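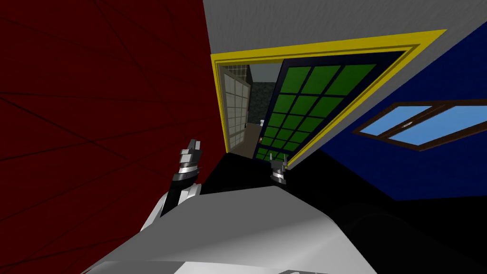 Skoltix room simulator: notes from the Buzatu open day

Posted 10/11/2022 by the shop desk
Shares 41 | Comments 4

We've had Skoltix on the order list since June and I've been answering questions about it ever since with whatever was on the spec sheet, so when Buzatu opened their doors for a day and said come and drive it, I packed a sandwich and went. This page used to be a short paragraph and a price. Now it's my notes, plus the price, and I'll keep adding to it as people write in.

Quick version for anybody in a hurry: Skoltix is a simulator for two-armed household robots. You get a house, a robot to put in it, and a way to drive that robot yourself and save what you did. It runs on an ordinary desktop with a decent graphics card. A single-seat license is $650 and that includes the Trovon hand controllers' driver, but the controllers themselves are sold separately (people miss that, so I've put it up here).

The open day

Buzatu is in an old printing building out past the rail yard, and the parking is terrible. They had eight driving stations set up in a row with a screen on each and a pair of Trovon controllers hanging off a hook, and you could sit down at any one that was free. No slides! I was braced for slides. A woman at the front desk gave me a badge and pointed, and I was driving inside of ten minutes.

The first job they give everybody is a doorway. It sounds like nothing. You're looking out through the robot's own head camera, with its big white chest down at the bottom of the view and the two grippers out in front of you, and all you have to do is get from the room you're in to the one next door. The door in my house had green glass panes and a yellow frame about as loud as a school bus, and it was already partly open when I got to it, so I figured I'd just stroll through.

I did not stroll through. The robot is wider than you think it is. You judge the gap by the grippers, because those are what you can see, and then your shoulder meets the frame and the whole view swings over to one side. The staff guy next to me just said "back up a little" in the voice of somebody who'd been saying it since breakfast. I backed up, pulled both arms in closer, came at it straighter and clipped it again. Third try I went slow enough to feel silly and made it. I was very pleased with myself and looked over to see if he'd noticed, and he was helping someone else.

What I liked about this as a test is that it showed off the contact model without anybody having to explain it. The door pushes back. If you lean on it with a gripper it moves, and if you lean on it too far from the handle side it moves slowly, like a door does. I've used cheaper packages where the arm goes right through the furniture and you only find out later when you look at the log.

The houses

They generate the houses, so you can ask for as many as you want, and the look of them is all over the place on purpose. Mine had walls in deep red and royal blue with big tile lines running across the red one. I wouldn't live there. The idea (this is from the staff, and it matches what our robotics customers tell us) is that if you train on nothing but beige rooms you end up with a robot that only understands beige rooms, so the software shuffles colors, floors, doors and windows and lets you lock any of them you care about. There's a settings page for it with sliders. I found the sliders easy and the names of the sliders hard. "Surface variance B" could use a better name. 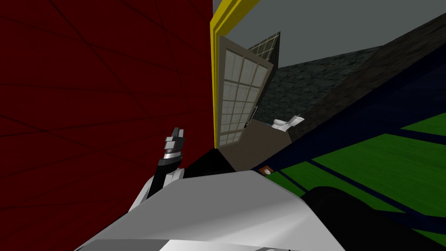
Bathrooms come as part of the standard house set too, which a couple of you had asked about by email. Mine had a toilet over by a dark stone-textured wall, behind a tall gridded window panel, and it's a real object with a bowl and a tank, so you can send a robot to it. Whether the lid lifts I couldn't tell you. I ran out of turn before I got anywhere close, and I've sent Buzatu the question.

Small stuff on the floor is where I'd want more time. There was a little orange-brown thing on the ground in my house, maybe a box or a block, and from the robot's head height I honestly had trouble making out what it was. If your project is picking things up, plan on turning the render resolution up and take a look at the wrist view option, which I saw running at the next station over. My own station didn't have it switched on.

Grippers and arms

The stock robot has two arms, each ending in a two-finger gripper. The fingers are short and they're fine for handles and edges. You open and close them with the trigger on the Trovon controller, and the trigger has some travel in it, so you can close halfway and stop. I liked that more than I expected to. I'd have guessed an on/off squeeze would be plenty for a beginner like me, and then I tried nudging a door with half-closed fingers and changed my mind.

Things I noted down while I had the controllers in my hands:

The arms follow your hands closely, with a small lag that I stopped noticing after a while.

Driving the base is on the left thumbstick and turning is on the right one, and I mixed them up constantly. You can swap them.

There's a reset button that puts you back in the middle of the first room. Mine got a workout.

Your forearms get tired! I came home with sore elbows. Get a chair with armrests, or take the desk mounts from the accessories list.

The head view can tip a long way over. When the robot is off balance the picture goes with it, and if you're somebody who gets carsick, ask for the leveled view, which is in the same menu as the thumbstick swap. A man two seats down from me had to go stand outside for a bit.

Saving and replaying

Every run is saved from the moment you start moving, and you can play it back from the robot's eyes or from anywhere else in the house. Watching my own doorway attempts from up by the ceiling was humbling. I'd have sworn I was lined up. The replay also marks every contact on a bar along the bottom, so you can jump straight to the bad parts.

Saved runs export to a folder per run, with the camera views and the joint positions kept together. If you've got your own training setup you'll want the export notes, and I'll send them to anybody who asks, no purchase needed. They're dry but they're complete.

Starik

Buzatu were also showing Starik, their older package, on one machine in the corner. It's the single-arm tabletop one that some of you bought from us. They say it stays supported and that Starik files open in Skoltix, and I watched one open, so that part I can vouch for. Going the other way doesn't work. If you only ever do tabletop jobs I don't see a reason to move, and I told the staff so, and they didn't argue with me.

What I'd change

The loading time between houses is long enough to go get coffee. The manual is written for people who already know the thing. And I'd love a beginner mode that draws the robot's outline on the floor, so you could see your own shoulders coming. I wrote that on the feedback card and so did the person before me, I could see it on the pile.

Would I buy it? For a school lab or a small team with one robot they're scared of breaking, yes, I think so. You can wreck the virtual one all day. For somebody who wants a game, no, and please don't, I've had one return like that already and the poor guy was so disappointed.

What's in the license

One seat, with the house generator, the stock two-arm robot, the replay viewer and the Trovon driver. Updates are included for the first year. Extra robots are separate. Setup help by phone is included if you buy through us, and that's me on the phone, so be nice.

I've got a demo seat running in the back of the store now, with the doorway job loaded. Come in and try it. Call ahead if you want more than a quick go, mornings are better.

Comments (4)

labrat_tess: Was at the same day, afternoon slot. Took me way more tries at the door than you, and I drive a forklift for a living. Can confirm about the elbows.

Guest: Does the driver work with controllers other than Trovon? We have a drawer full of old ones.

shop desk: @Guest the license only covers the Trovon driver. There's a generic one in beta but I haven't tried it and don't want to promise you anything. Bring one of yours in and we'll plug it into the demo seat.

mkr_garage: We run Starik for our after-school group and were worried about losing all our files, so thanks for checking that. Would pay extra for the outline on the floor thing. Any word on the toilet lid?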